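Lullivville Library Annex: Furniture and Fittings Grant
Progress report to Stolteo, second period
Jan 13, 2020
Prepared by Bezawit Moges

Work in this period covered the study tables, the small-items drawers and the backdrop curtains. Spending to date is $2152, all of it within the furniture line. Nothing has been moved between lines.

Tables. The old folding tables are gone from the small room. Their replacements came from Kudis in two deliveries, the second one nine days late. Recep Dönmez checked the tops on arrival and sent one back for a split along the underside. The replacement was free of charge. All of the tables have the same light oak-grain top, which was the finish agreed in the original request.

Curtains. We had first planned to put real shelving behind the tables, but the wall there will not take the fixings without repair. Benjamín Maldonado priced the repair and it came to more than the shelving. We bought printed fabric curtains for $214 instead. They hang from a rail and can be taken down for washing. Your office approved this change by email. 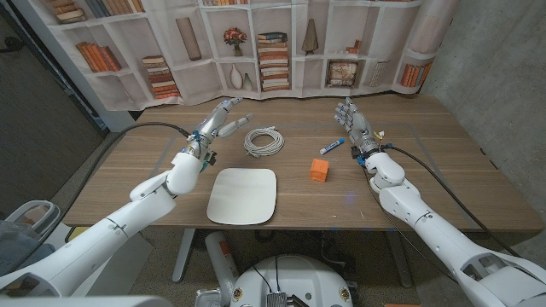 Table in the small room with a white pad, coiled cable, orange cube and blue marker on top, and the bookshelf curtain behind.

Small items. Cables, markers and other loose supplies used to be kept in one box by the door, and people spent a lot of time digging through it. Each kind of item now has its own drawer. Cables are to be coiled before they go back. Markers are checked on Fridays and dry ones thrown out. Tuncay Yaman has written a one-page sheet on what goes where and has put it inside the cupboard door. We ordered 200 drawer labels, and the ones left over will be used in the main room.

Problems. The cupboard lock sticks and has been reported to Kırmızıgül, who supplied it. They have offered a new cylinder but have not given us a date. The floor near the window is uneven, so one table needed longer feet on two corners. Erhan Akyol fitted these from stock we already had.

Next period. In February we will start on the main room. The remaining work is:
Two more curtain rails, with the same fabric
Felt pads for the chair legs
Drawer dividers for the second cupboard
New lock cylinder, if it has arrived

We expect the dividers and felt pads to cost $300 together. We are not asking for any additional money. Receipts for this period are attached, apart from the one for the longer delivery bolts, which Recep will send separately this week.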